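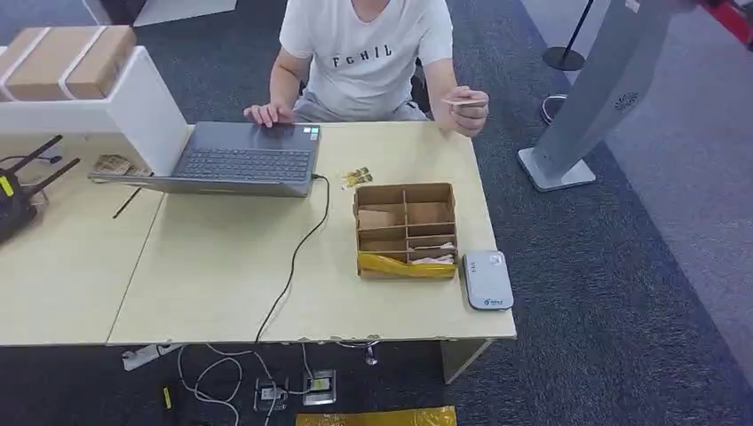 August, mid-afternoon, Sowerby parade notes

Spent most of today on the sound trailer for the civic parade, and I'm fairly happy with it, though it took me longer than I'd like to admit. The old Windik amplifier hums badly whenever the generator is running, so I swapped its earth lead and moved the speaker cable over to the far side of the trailer. Much better! There's still a bit of a buzz on the left channel when the anthem gets loud, and I'd like somebody with younger ears to have a listen.

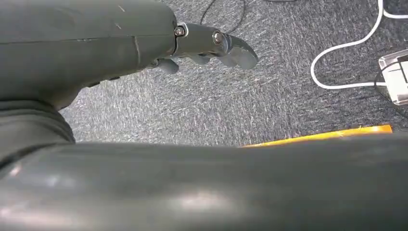 Photo: Matěj Hudec

Matěj rang at lunch about the route. The council has agreed to close Prusier Street for the whole morning, which is lovely news, but the turn at the bottom is tight and the trailer will need to swing wide – please don't let anyone put the colour party's barriers out early on that corner. He's expecting around 2000 people along the footpath if the weather's kind.
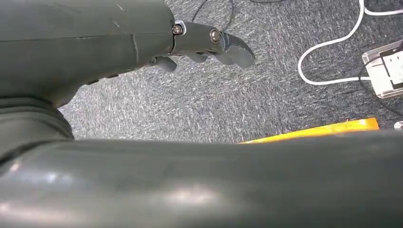 The other thing is timing. The band wants 10 minutes in front of the town hall and the mayor wants to speak before the wreaths go down, so I've split the playlist into two and labelled them. Spare fuses are in the Trolasetti tin (bottom drawer, behind the tape). Still to do: left channel, tow hitch pin, new batteries for the hand mic.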